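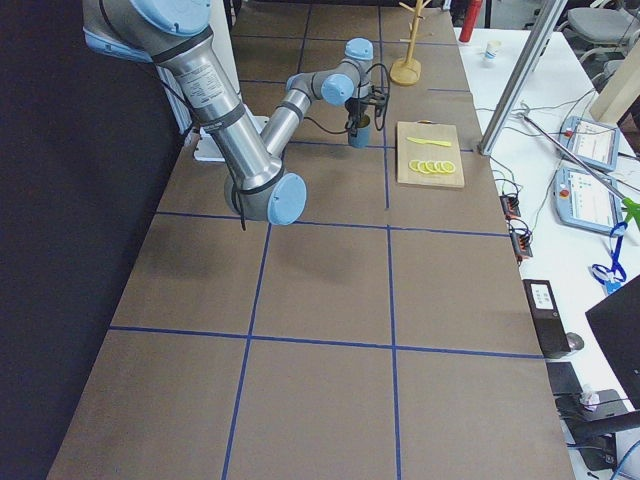
Ernevstead Harbour Light — visitor route inspection
March 2021, before opening to the public
Inspected by: Natália Vieira
Comments reviewed by: Ludivine Lebrun

Ratings: S = satisfactory, M = minor defect, R = repair before opening, N/I = not inspected.

1. Breakwater approach

1.1 Walking surface, landward half — S
1.2 Walking surface, seaward half — R
Two joints have opened near the bend, the wider by 32 mm. Fill and level. Weed on the north edge should be scraped off again the week before opening.
1.3 Handrail, south side — M
Surface rust at the feet of the posts. No movement when loaded by hand.
1.4 Lifebuoy housings — S
Both lines renewed in February.
1.5 Closing chain and wave warning sign — M
Sign legible but faded. The wording still gives the old harbour office number.

2. Entrance and ground floor

2.1 Outer door, hinges and hold-back hook — R
The hook does not hold in a westerly. The door swung to twice during the inspection. Fit a heavier hook and a floor catch.
2.2 Threshold and drainage — S
2.3 Lighting — S
2.4 Emergency lighting, battery test — M
Unit over the store door failed at 7 minutes. All others ran the full test.
2.5 Ticket desk position — S
Keep where it was last season. The alternative position on the Brastora drawing narrows the way out. 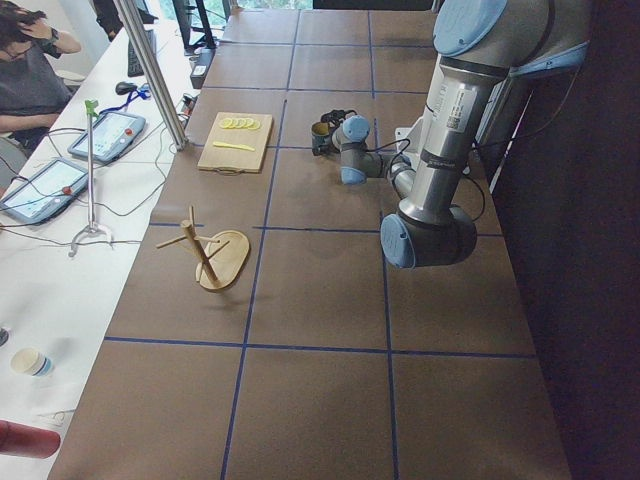 3. Tower stair

3.1 Treads, 117 in total — M
Slight wear to the nosings on the lowest flight. Tread 6 has a hairline crack on the underside, marked with paint so that any growth can be seen. Recheck monthly.
3.2 Inner handrail — S
3.3 Outer wall rope — R
Frayed at the second landing. Replace the whole length, do not splice.
3.4 Landing gates — S
3.5 Headroom markings — M
Yellow strip missing at the top hatch.
3.6 Number of visitors on the stair
Limit stays at six, plus the guide. The Onska counter at the foot of the stair reads correctly going up but misses people coming down close together. Guides must keep the tally by hand.

4. Lantern room and gallery

4.1 Glazing — S
One pane on the seaward side is scratched, not cracked.
4.2 Lens barrier — S
4.3 Gallery door — M
Seal perished. Water staining on the boards inside.
4.4 Gallery railing — R
Top rail loose at one fixing on the north-west side. The gallery is to remain shut until this is done and the railing has been load tested. Dinsa have the fixing drawings from the last repaint.
4.5 Lightning conductor, visible length — S
4.6 Conductor earth reading — N/I
Test pit flooded. Return at low water.

5. Fog signal building

5.1 Roof and gutters — M
Gutter blocked with gull nesting material at the east end.
5.2 Compressor guards — S
5.3 Floor hatch — S
Padlocked. Key tag needs replacing.

Reviewer's comments (L. Lebrun)

1.2 — agreed. Use the same mortar as the lower steps; the quick-setting product used two winters ago has already come away.
2.4 — change from M to R. The unit lights the only way out.
3.6 — agreed, limit unchanged.
4.4 — fixing to be drawn out and inspected before a new one goes in. If the stone around it is soft, stop work and report.
4.6 — the tower may open without this reading, but not during a thunder warning. Reading to be added to this sheet when taken.

Items rated R to be signed off separately by the inspector.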